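Pluletti Automation Lab, update on the Jirko cell (1/4)
The simulated cell has been reset following the February review. The arm remains mounted behind the wooden ramp.

2/4
Gripper closing speed is now limited to 80 percent. Wrist offsets were re-entered from the Stostell sheet and checked over 18 cycles, with 2 faults logged.

3/4
Before each run, operators must confirm that the toy vehicle is on the raised part of the ramp and that the gripper points straight down.
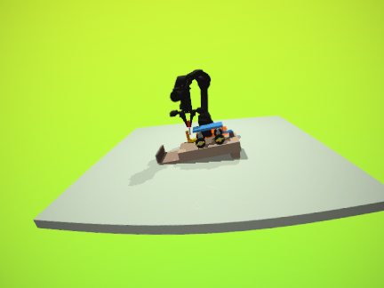
4/4
Settings files are stored in the Lo Presti folder. Please do not edit the ramp position without notice to the lab.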